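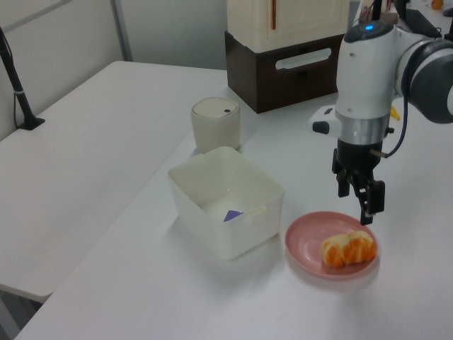 분홍 접시와 빵 모양 소품, 왼쪽은 분류용으로 쓰는 흰색 통

제목: 소꿉 음식 보관, 뚜껑 없는 통과 뚜껑 있는 박스 중 어느 쪽이 맞습니까
게시판: 수납/정리 > 장난감·소품
작성자: 서랍레일
작성일: 6월 21일

소꿉 음식과 접시를 보관하는 방식을 바꾸려고 합니다. 현재 구성은 다음과 같습니다.

음식 모형 34개, 접시, 흰색 플라스틱 통(Fladero 소형), 크림색 뚜껑 박스(Drikley). 책상 상판은 흰색이고 깊이에는 여유가 있습니다.

지금은 음식 모형을 흰색 통에 한꺼번에 넣고, 꺼낼 때는 접시에 하나씩 올려 상태를 본 뒤 다시 통이나 박스로 보냅니다. 통은 위가 트여 있어서 접근은 빠른데 먼지 문제가 있습니다. 박스는 먼지는 막지만 뚜껑을 여닫는 동작이 추가되고, 뚜껑을 내려놓을 면적도 필요합니다.

질문은 두 가지입니다.
1. 사용 빈도가 높은 소품을 뚜껑 박스로 옮겨도 정리 시간이 크게 늘지 않는지
2. 접시를 음식과 같이 넣는지, 분리하는지

아이 둘이 쓰는 물건이라 꺼내는 쪽보다 집어넣는 쪽이 쉬워야 합니다.

────────
모서리보호대
뚜껑 없는 통을 유지하세요. 매일 쓰는 물건에 뚜껑을 달면 일주일 안에 뚜껑이 박스 옆에 서 있게 됩니다. 저희 집 기준으로 뚜껑 박스는 한 달에 한두 번 여는 물건에만 씁니다.

접시는 분리. 둥근 접시를 통에 세워 넣으면 그 뒤로 죽은 공간이 생기고, 눕혀 넣으면 아래쪽 물건을 꺼낼 때마다 접시를 들어야 합니다.

────────
cadi_h
Cadi Hughes입니다. 예전 글에서 Fladero 시리즈 치수를 정리한 적이 있습니다. 저는 반대 의견입니다.

윗면이 열린 통은 표면이 부드러운 모형에 불리합니다. 표면이 눌리는 재질은 먼지와 머리카락이 붙으면 털어서 잘 떨어지지 않고, 물세척을 하면 속까지 마르는 데 오래 걸립니다. 제가 가진 모형은 세척 후 실내 건조에 27시간을 잡습니다. 그보다 일찍 넣으면 박스 안에 냄새가 남았습니다.

세척 주기를 늘리는 편이 전체 시간으로는 이득입니다. 뚜껑을 여닫는 동작은 몇 초지만 세척은 반나절 이상 걸립니다.

────────
모서리보호대
@cadi_h 그 계산은 아이가 뚜껑을 닫는다는 가정이 있어야 성립합니다. 뚜껑이 열린 박스는 깊은 통과 조건이 같습니다. 오히려 벽이 높아서 바닥 물건이 안 보이니 더 나쁩니다.

────────
cadi_h
닫는 담당은 어른으로 두면 됩니다. 낮에는 통, 저녁에는 박스. 통을 임시 보관, 박스를 야간 보관으로 나누는 방식입니다.

────────
모서리보호대
옮겨 담는 단계가 추가됩니다. 본문은 집어넣기 쉬워야 한다는 조건인데 두 번 넣는 방식을 권하시는 겁니다.

────────
서랍레일 (작성자)
의견 감사합니다. 전체 배치를 적지 않아서 보충합니다. 책상 왼쪽 앞에 접시, 그 뒤로 흰색 통, 가운데 뒤쪽에 둥근 뚜껑의 작은 쓰레기통, 오른쪽에 손잡이 달린 박스를 겹쳐 둔 배치를 시험 중입니다. 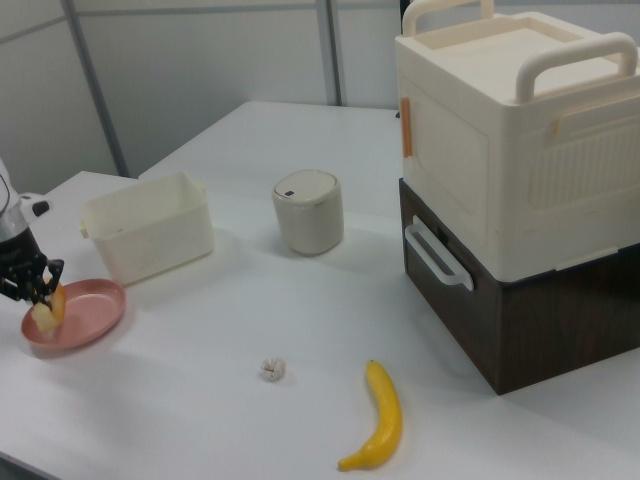

박스를 오른쪽에 쌓은 이유는 아이들이 왼쪽에서 접근하기 때문입니다. 낮은 물건을 가까이, 높은 물건을 멀리 두면 팔을 뻗을 때 걸리는 것이 줄어듭니다. 문제는 아래쪽 박스입니다. 위쪽을 내려야 열 수 있어서 아래쪽에는 계절 소품만 넣을 예정입니다.

쓰레기통은 종이 조각과 떨어진 스티커 처리용입니다. 크기가 작으니 자주 비워야 하지만, 바닥에 두면 둘째가 넘어뜨려서 상판에 올렸습니다.

────────
frerichs_heike
Heike Frerichs입니다. 한국어가 어색하면 양해 바랍니다.

쌓는 배치에 대해 씁니다. 뚜껑이 오목하게 들어간 박스는 위에 작은 물건을 올려 두기 좋게 생겨서 사람들이 꼭 올려 둡니다. 그러면 열 때마다 먼저 치워야 합니다. 저는 이것 때문에 2월에 전부 낱개 배치로 바꾸었습니다.

쌓기를 유지한다면 규칙을 하나만 권합니다. 맨 위 뚜껑에는 아무것도 두지 않는다. 라벨은 뚜껑이 아니라 옆면에 붙입니다. 뚜껑에 붙이면 서로 바뀌었을 때 내용물과 라벨이 맞지 않습니다.

────────
서랍레일 (작성자)
@frerichs_heike 라벨은 옆면으로 하겠습니다. 손잡이는 세워 두십니까, 눕혀 두십니까?

────────
frerichs_heike
접히는 구조라면 눕힙니다. 세운 손잡이는 소매에 걸립니다. 제 것은 Coelho 제품이고 완전히 눕지 않아서, 손잡이가 벽 쪽을 보도록 돌려 놓았습니다.

────────
나사산3호
접시 이야기로 돌아갑니다. 저는 접시를 보관 대상으로 보지 않고 작업면으로 봅니다. 책상 위에 항상 나와 있고, 모형은 접시를 거쳐서만 통으로 들어갑니다. 이렇게 하면 접시 위에 한 개씩만 올라가니 찢어진 것, 때 묻은 것을 그때 걸러냅니다. 본문 방식과 같은 것 같은데, 그렇다면 굳이 넣을 필요가 없습니다.

단점은 접시 테두리입니다. 테두리가 올라온 접시는 납작한 모형을 집을 때 손가락이 걸립니다. 납작한 것은 상판에 바로 두는 편이 낫습니다.

────────
cadi_h
@나사산3호 접시를 늘 꺼내 두는 데는 동의합니다. 색도 영향이 있습니다. 흰 상판에 크림색 빵을 두면 잘 안 보이는데, 분홍 접시 위에서는 윤곽이 구분됩니다. 노란 계열도 마찬가지입니다. 붉은 모형이 많은 집이라면 다른 색이 필요합니다.

────────
모서리보호대
색 대비는 인정합니다. 흰색 통 안도 같은 이유로 나쁘지 않습니다. 보라색처럼 진한 모형은 통 바닥에 하나만 남아 있어도 위에서 바로 찾습니다. 크림색 박스에 크림색 빵을 넣는 건 권하지 않습니다.

────────
연필깎이통
통이 상판에서 밀리는 문제는 없습니까? Clakthorpe 통을 쓰는데 빈 상태에서는 한 손으로 물건을 넣기만 해도 뒤로 밀립니다. 바닥에 실리콘 점착 패드를 3개 붙이고 해결했습니다. 4개를 붙였을 때는 상판이 고르지 않아 흔들렸습니다.

────────
서랍레일 (작성자)
@연필깎이통 빈 통일 때는 밀립니다. 벽이 위로 벌어진 형태라서 윗부분을 건드리면 기울기도 합니다. 패드는 주문해 보겠습니다. 탈부착 흔적이 남습니까?

────────
연필깎이통
통 쪽에는 남고 상판 쪽에는 안 남았습니다. 알코올로 닦으면 없어집니다. 상판 코팅에 따라 다를 수 있으니 구석에서 먼저 시험하세요.

────────
나사산3호
패드보다 통 바닥에 무거운 걸 깔아두는 쪽이 간단합니다. 얇은 타일 한 장이면 됩니다.

────────
cadi_h
타일은 반대합니다. 아이가 통을 들고 이동할 가능성이 있으면 통 안에 단단하고 무거운 물건을 넣지 않는 편이 안전합니다.

────────
서랍레일 (작성자)
여기까지의 의견을 반영해서 이렇게 가겠습니다.

접시는 왼쪽 앞에 고정, 수납하지 않음. 흰색 통은 매일 쓰는 음식 모형용, 뚜껑 없음, 바닥에 패드. 위쪽 박스는 가끔 쓰는 모형, 아래쪽 박스는 계절 소품. 라벨은 옆면. 박스 위에는 물건 금지.

저녁에 옮겨 담는 방식은 보류합니다. 먼지가 실제로 얼마나 쌓이는지 먼저 보고, 세척을 한 달에 2회 넘게 하게 되면 cadi_h 님 방식으로 전환하겠습니다.

────────
모서리보호대
그 기준이면 납득합니다. 다만 34개 전부를 소형 통에 넣지는 마세요. 위에서 바닥이 조금이라도 보이는 정도가 한계입니다.

────────
cadi_h
저는 여전히 뚜껑 쪽입니다. 세척하시게 되면 건조 시간을 기록해서 올려 주세요. 재질별로 비교할 자료가 부족합니다.

────────
연필깎이통
패드는 지름이 작은 것으로 사세요. 큰 것은 통 바닥의 굴곡에 걸쳐져서 하루 만에 떨어졌습니다.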